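Rurnent Opens Table-Clearing Data Program for Two-Arm Robots

13 August 2025 — Rurnent has begun collecting demonstrations for Dunix, its learning system for two-arm household robots. The first phase covers clearing and sorting dishware and will run until each of 3 collection stations has recorded 600 accepted episodes.

Each episode is one complete attempt at a written task, performed under the control of a trained operator. Joint positions, gripper commands and head-camera video are recorded together on a common clock. Episodes range from a single pick and place to a full table clear, and the operator selects the arm unless the task sheet assigns one.

"The earlier set from April was too uniform," said Danica Gajdoš, who leads data collection at Rurnent. "Every bowl started upright in the same area, and the model learned the area. We now change the layout after every 20 episodes, and the operators do not get to choose the new one."

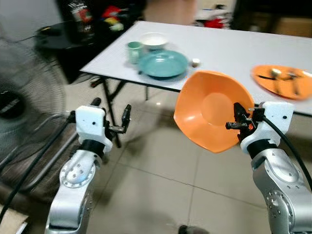

Dishware was selected for its range of rim shapes and heights, as the rim is the usual grasp point for bowls and plates. Mugs, shallow bowls and deep-rimmed plates are handled under separate task labels. A rim grasp leaves the object free to tilt once it clears the table, as with the orange bowl held in the right gripper, and the tilt is kept in the record — episodes are not rejected for it unless the object is dropped. The idle arm is logged at the full rate as well, including periods when its gripper is open and empty. Plates carrying a fork and spoon form a further category, in which the operator may remove the utensils first or move the plate with them in place.

Stations are set up in ordinary furnished rooms, and background items are left where they are. Reviewers mark each episode as accepted, accepted with a recovery, or rejected. Recoveries, in which a grasp fails and the operator corrects it, are retained under their own label.

"We asked for the recoveries to be kept," said Samer Obeidat, who is responsible for model training on Dunix. "A policy trained only on clean grasps has no data on what to do after a poor one."

Training runs will use Drillel, the company's internal tool for segmenting and replaying episodes. A second phase, covering folding and bagging, will follow after review of the dishware set.

Press contact: Elaine Camargo, Rurnent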